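Final report, Household and Counter Tasks project
October 25, 2020

## What we were asked

The course brief was one sentence: pick a chore that people say a machine can do, and find out how far along it is. Our group picked packing and unpacking small goods. It is done in homes (putting away shopping) and in shops (filling orders), so we could compare the two. We started in July and ran our last trials two weeks before this report was due.

Our partner for the shop side was Rusitero, a mail-order seller of bath and kitchen supplies with a packing counter in Purkberg. They let us watch a shift and gave us a carton of stock to practice on. The home side we did ourselves in the Rakcombe lab kitchen.

## How we ran the trials

Each trial was one item, one start position and one place to put it. The arm had a two-finger gripper with a small camera at the wrist. We used the Afolabi planner from last year's class and changed only the grasp step. A trial counted as a success if the item ended up where it should be, upright if it had to be upright, with no help from us. Touching anything by hand made it a failure. We wrote this rule down after the first day, because two of us had been scoring differently.

We ran 216 trials. 154 were successes, which is 71 percent.

## Results by item type

Boxes and cans were easy. The planner found the flat sides and the grip held. Soft packs were poor, mainly bags of rice and refill pouches - the fingers closed on a fold and the rest of the weight swung away.

Bottles were in between. A smooth tapered body is hard to hold, and the pale ones gave the camera very little to work with. The depth reading on a matte white surface next to white cardboard was noisy, so the planner sometimes put the edge of the bottle in the wrong place. We got better results by gripping low, close to the neck, when a bottle was the other way up.

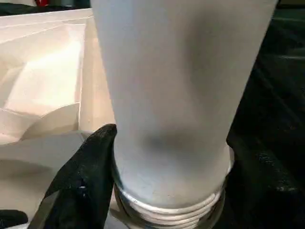
The low grip has a cost. With the fingers near one end, a small bump at the other end turns the whole item, and box flaps do a lot of bumping. Most of our bottle failures were at the box and few were at the shelf. We tried taping the flaps back and the failures went down, but a person at a packing counter does not tape flaps, so we left those runs out of the total.

## Speed

We timed a full carton once. The arm took 934 seconds, including retries. One of us did the same carton by hand at an ordinary pace and was done before the arm had finished its second item. We don't think the exact ratio means much with a single run each, and the arm was set to a slow speed for safety.

## Can it do the chore?

For cans and boxes in a tidy space, yes, slowly. For a mixed carton, no. Somebody has to stay close by, and on our worst day we stopped the arm 7 times. At the Rusitero counter that person could pack the order faster alone. In a kitchen the speed matters less, but the mix of items is worse.

## What we would change

- Write the scoring rule before the first trial.
- Buy fingertips with a higher-friction pad and test them on bottles first.
- Add a second camera to the side of the box. The wrist view is mostly blocked once the item is held.
- Include lids. We skipped opening and closing anything, and that is a large part of the real job.

The trial log and the changed grasp code are in the shared course folder. The log for the second week is missing its start positions.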